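The Table That Wants to Be Looked At

By Renata Stępień

Pale tabletops are back, and the people selling them would like you to believe they never left. At Stivimwood, a furniture shop in Furkcombe, I was told a light wooden top "opens up a kitchen." I have lived with mine since December and the kitchen is the same size.

The sales talk leans hard on grain. Each top has its own character, says Arturo Gatti, who runs the showroom floor. Maybe so. Character costs 155 dollars more than the plain top next to it, and I wanted to know what I was getting for the money.

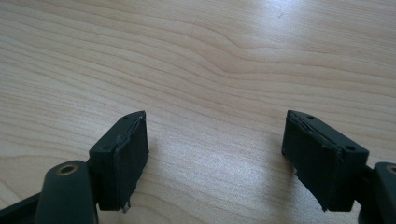
Does a busy grain hide crumbs and scratches?

Less than the brochure claims. Crumbs vanish when you stand over the table and come right back when you sit down with your coffee.

Lucyna Chmielewska, who refinishes tables at her shop, Burau, is no fan of the fuss either. She thinks most buyers pick a top under showroom lights, get it home and put it by a window without a second thought. Her advice is to borrow a sample for 3 days and move it around the house.
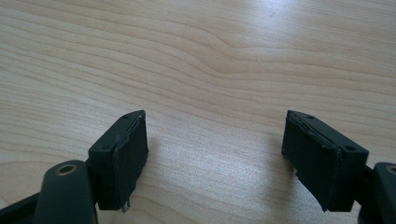

I tried that with two samples and a lamp, and learned mostly that my lamp is ugly. Glare is what the catalogs leave out. A wavy swirl of grain can look lovely toward the middle of a top while the stripes farther over wash out to a whitish sheen, and you have paid for those too. Gatti says you stop noticing. I still move my plate.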